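**Tenants' group questions "breathable" wall paint claims ahead of landlord rollout**

*For immediate release: May 19, 2021*

The Prustton Tenants' Forum is asking landlords to hold off on a planned switch to so-called breathable anti-damp paints until someone can show that they do what the tins say.

The call follows a letter sent in March to 900 households on the Prustton estate by the managing agent, Grastik. The letter told tenants that bedrooms and box rooms with a history of damp would be repainted in a "moisture-balancing" white emulsion made by Zeleck, and that the work would "resolve the majority of condensation issues". It did not say how that had been worked out. The Forum wrote back asking for the test results and was sent a colour card and a brochure.

"I have read the brochure twice and I still couldn't tell you what the paint does," said Tahira Jafri, who chairs the Forum. "It says the wall will breathe. A wall with cement render on one side and old gloss under the new coat isn't going to breathe whatever you roll on top of it. We'd like somebody to tell us which walls they tried it on."

The Forum has no quarrel with repainting. Many of the rooms are overdue for it, and some tenants have been waiting years. Its objection is to repainting being offered in place of repairs. Members report extractor fans that don't run, window vents painted shut by earlier contractors, and gutters on the north side of the estate that have been overflowing since before the current agent took over. None of these appear in the works schedule.

Grastik has pointed to a trial in 16 flats, where it says tenants were "overwhelmingly positive". The Forum has spoken to people in several of those flats. They were asked for their views 2 weeks after the painting was finished, during a mild spell with the windows open. A freshly painted wall nearly always looks good after a fortnight. What matters is how it looks after a winter with the washing drying indoors, and the trial didn't run that long.

Nithin Raju, a retired plasterer who lives on the estate, has been helping neighbours look over their rooms.

"White paint covers a lot," he said. "You get a stain, you block it, you paint it, and everybody's happy until the cold weather. If the water's coming in from outside then it will carry on coming in. If it's condensation, you need heat and you need air moving. I'm not saying the stuff is rubbish. I'm saying I've been sold miracle paint before."

There is also the matter of cost. The Forum understands that the Zeleck product is priced 40 per cent above the standard trade emulsion used on the estate until now, and that part of the difference may be passed on through service charges. Grastik has neither confirmed nor ruled this out. Leaseholders have asked for a written answer and haven't had one.

Rafia Ghumman, who speaks for leaseholders on Lund Court, said she would pay for work that was needed. "Mend the gutters and send me the bill. But I'm not keen on paying extra for an adjective."

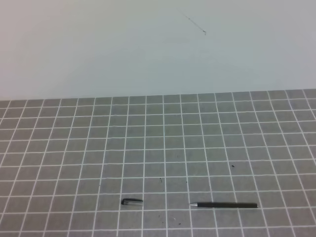

The Forum is asking for four things before any more rooms are booked in:

- the full results of the trial, including moisture readings if any were taken
- a survey of fans, vents and gutters, with dates for repair
- a plain statement of who pays the extra cost of the paint
- a second visit to the trial flats after next winter, with the findings sent to every household

It is also advising tenants who have already been offered a painting date to take their own photographs of the walls first and to make a note of any marks, hairline cracks or soft patches. Tenants do not need to refuse the work in order to raise a complaint about damp, and should not be told otherwise.

Grastik has offered the Forum a meeting with a sales representative from Zeleck. The Forum has accepted, and has asked that a building surveyor with no ties to either firm be in the room as well. At the time of writing it has not had a reply on that point.

**Press contact:** Mehwish Gilani, Prustton Tenants' Forum. Tenants who would like their flat added to the Forum's own damp register should ask for Fouzia Lashari.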